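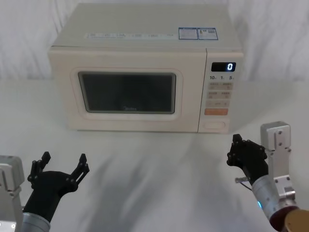 FOR IMMEDIATE RELEASE
January 2019

Kolleo opens a shared lunch kitchen for people who only have half an hour

Hi, I'm Yamuna Alva, and I run Kolleo, a small lunch kitchen on the ground floor of the old Wovix building. We open our doors this month, and I wanted to write this announcement myself, partly because I've been talking about it to anyone who would stand still since October and it seems a shame to stop now.

Kolleo is a place to bring your own lunch, heat it up, sit down at a table and eat it. You don't have to buy anything from us. If you work in one of the shops or small offices nearby, you probably know the problem already: no kitchen, no table, and a container of last night's rice that you end up eating cold over a keyboard. I did that for eight years at my last job and I can't say I miss it.

So what do you get? Countertop microwaves, sinks, real plates and bowls, forks that don't bend, and seats for 100 people. Drop-in visits are free on your first day, and after that you can join by the month. We have 574 people signed up already, which made me sit down for a minute when I saw it!

I should say something about the microwaves, because they took up far more of my fall than I had planned. I went in thinking we'd buy big steel restaurant ovens. Then we tried a few with neighbors, and people kept wandering back to the plain home kind, the cream-colored ones with rounded corners and a dark window in the door. One man told me it looked like the one at his mother's house. That settled it for me. They sit right on the counter where you can reach them, the display is easy to spot, and the time keys are on the panel next to the door, so if you've warmed up soup at home you can warm up soup with us.

Kianoush Kermani, who handles the building side of things and has much more patience than I do, worked out the power supply so that we can run plenty of ovens during the noon rush. He put it this way when I asked him for something official: "I wanted people to press the button and have the lights stay on. We tested it over and over with bowls of water. I have never boiled so much water in my life."

We went with white tabletops and white curtains too. My sister thinks I'm asking for trouble with tomato sauce, and she may be right, but crumbs and spills are easy to see on white and that means they get wiped up. There are cloths at every station. Please use them, and please cover your food – a paper lid is fine, and we keep a stack by the plates.

A few other house rules, while I have you. Fish is welcome. (I know. We talked about it for a whole evening and I was outvoted, and the fan over that corner is very good.) No metal in the ovens, no foil, no travel mugs with a steel lining. If your dish needs longer than a few minutes, let somebody with a quick bowl go ahead of you when there's a line. Take your container home at the end of the day, or we'll wash it and put it on the shelf by the door, where it will look at you sadly until you come back for it.

The shelves and storage cubbies were built by Ham, the woodshop across the courtyard, and our sign-up system comes from Gamix, who were very kind about my many changes of mind over the color of one button. The whole project cost less than we feared, thanks in good part to 300 neighbors who chipped in through our founding member drive. Their names are going up on the wall beside the coat hooks as soon as I've checked all the spellings.

We're open weekdays from 11 in the morning until 3 in the afternoon. Evening hours may follow if enough people ask, and a few of the night shift folks have been asking pretty loudly. Saturday mornings are set aside for a reheating class, which sounds silly until you've had leftover noodles done properly, with a splash of water and a stir halfway through. I'm teaching the first one myself. Bring leftovers!

Members of the press are welcome to come by for lunch any weekday. Bring something from home and I'll find you a seat. Quiet photos are easiest before the doors open, and Kianoush is happy to talk about wiring for as long as you'll let him.

Press contact: Yamuna Alva, Kolleo, ground floor, Wovix building. Ask for me at the front counter.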